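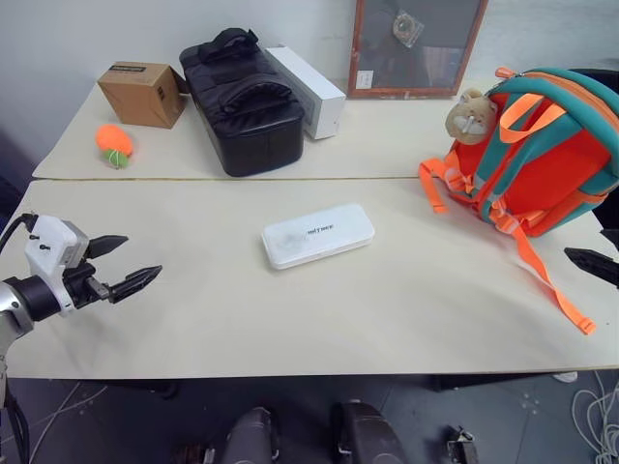

Kimutai Rashidi asked whether "bag" and "case" could just be one label and be done with it. No. A bag is soft and has a strap or handle, a case is hard and has a lid. Half the mixups in the first version came from that, so please read the label notes before you open a ticket.

Posted in May by the Torby table team
Filed under: Datasets, Everyday Objects, README

# Torby Table Items

README for the tabletop set. Bags, boxes, cases, small plush toys, whatever people put down when they come in. 254 entries, one entry per table layout. Short text notes with each one. Version 3, replaces 2. Delete your copy of 2, the ids don't line up.

## What's in it

- backpacks, mostly with the straps left hanging how they fell
- padded bags with a top handle
- cardboard boxes, plain white boxes
- hard plastic cases with lids
- plush things: keychains, vegetables, bears
- display cases and other stuff that lives at the back against the wall

The orange backpack with the teal trim is the one most people write in about. Its bear keychain is clipped on and counts as part of the bag, not a separate item. The carrot toy does count as a separate item. Yes this is inconsistent if you think about it too long. Rule is: attached = part of, lying by itself = own item.

## Label notes

Use the plain word first, color second. "backpack, orange and teal". "case, white". "box, brown cardboard". No brand names in the label field even when there's print on the lid. Print goes in the text field, and if you can't read it properly put a question mark after it. The white case is a good test, small lettering, I get something like "mi'yuce" and would not bet on it. So: mi'yuce?

Straps: a strap belongs to its bag even when it runs half way across the table. Do not give a strap its own label. Buckles same.

Hidden items: if you can see enough to name it, name it and add "partly hidden". White box behind the black bag is the usual one. Don't guess what's inside closed boxes. We had "shoes" and "charger" in version 2 for boxes that were shut, all removed now.

Seams: the table is two tops pushed together. It's one table. Please don't put "table 1" and "table 2", I spent an evening undoing that.

Glass: the wooden-framed display case is "display case". The round clear thing in it is "round object, clear" untill someone tells me what it is. Not "bowl", not "clock", both were tried.

## Files

items.csv is the main one, one row per item.
layouts.csv is one row per layout, with near / far / left / right for each item.
notes.txt is free text. Messy. Spelling is whatever it was on the day.
changes.txt, see below.

Left and right are always as seen from the near side of the table. "Far" means the far tabletop, past the seam. Something sitting on the seam goes down as "middle".

## Suggested split

Keep 60 layouts back for checking, list is in layouts.csv, column "hold". Don't shuffle them back in. The Rokeck folder and the Ulell folder share a lot of the same bags, so if you train on one and test on the other your numbers will look better than they are. Grønli folder is mostly boxes and is fine on its own.

## Known problems

- "teal" and "green" used for the same trim in some older rows. Teal is right. Fix is half done.
- "plush" vs "stuffed toy", same story, use plush
- a few rows in notes.txt point at the wrong layout, off by one
- ø in Grønli breaks in some spreadsheet programs, open as UTF-8

## Changes

Version 3: bag/case split, strap rule, closed boxes cleaned up, position columns added.
Version 2: don't use.

## Fixes and questions

Send corrections with the layout id and the row, otherwise I can't find it. One correction per line please. Whole-file rewrites wont get merged, too hard to check.

This site uses cookies to remember your settings. Accept | Manage preferences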